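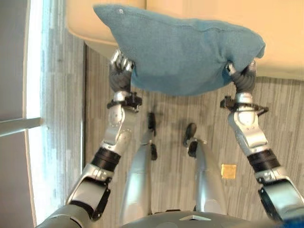

Last changed: May, 4:10 pm, by Maja Urbańczyk

Textile bench, blue piece, continued.

Still filed under "towel/cushion cover, TBD." Janelle says towel. I said cushion cover last week and am now too proud to move. It is blue, fuzzy and slightly pilled, with one pointed corner and a small white tag up near it, so the evidence favors everyone.

Held up by its lower part it sags along the bottom edge and bulges on the right. Entered as "pillow-like," a word I will have to defend later.

Wash settings for the next lot: 60 degrees, no softener, 80 minutes. The Kalinowski sheet says to fold into thirds – thirds of what, it leaves to the reader.

Shelf label is 509. Juditz wants the pilling scored before anything else gets washed. Janelle has the score cards.

To do: read the tag.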